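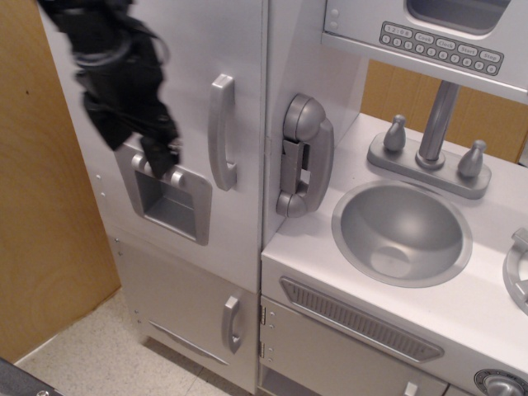 Plerus Early Learning Resource Office, Equipment Review

Play kitchen with refrigerator, sink, oven and microwave
Reviewed by Brisa Cuevas for the Nevdale and Mendoza centers

The office was asked to advise whether the white play kitchen supplied through Trusum is suitable for the pretend play areas at both centers. The unit was assessed over 6 weeks in the room for three- and four-year-olds at Nevdale. The purchase price was $150, excluding delivery. Assembly took 2 adults the greater part of a Saturday morning, and the instruction sheet should be read in full before any panel is joined.

General layout

The kitchen combines a two-door refrigerator, a sink, an oven and a built-in microwave in a single piece. A toy telephone is mounted between the refrigerator and the sink, and staff report that it is in constant demand. The upper refrigerator door carries a silver ice-and-water dispenser with two small levers. Children of this age understood its purpose at once and served drinks to one another throughout the session.

The microwave keypad is printed with a clock reading 12:08 and with buttons labeled Cook, Clock, Start and Stop above a row of numbers. The lettering is clear. Teachers at Nevdale have used the number row in counting games, although a child who expects the clock to change will be disappointed.

The sink basin is deep and holds a useful quantity of cups and play food. Its round shape makes it easy to wipe clean. The faucet has a handle on each side of the spout. Centers should note that there is no plumbing of any kind, and water play is not advised on or near the unit.

Finish and fittings

The white finish is attractive but shows crayon and fingerprints readily. Daily cleaning with a damp cloth was sufficient at Nevdale. Several screws remain exposed on the refrigerator cabinet. One hinge screw required tightening during the fourth week, and a monthly check of all hinges and latches is recommended. The vertical handles on the refrigerator doors are of a good size for small hands and have remained firm.
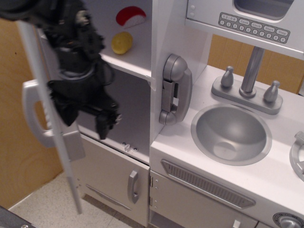
Storage and play food

Play food is not included. The office tested the refrigerator with pieces already held in the Nevdale collection, among them a lemon and a cheese wedge with a red rind. Both fit on the shelf in the upper compartment with the door open or closed. Larger boxes and cartons are better kept in a separate bin.

Recommendation

The unit is approved for purchase by both centers, for groups of no more than four children at a time. It should stand on a level floor with enough clearance for the refrigerator doors to open fully. Overall rating: 8 out of 10. Requests for the Mendoza center should reach this office by the end of November.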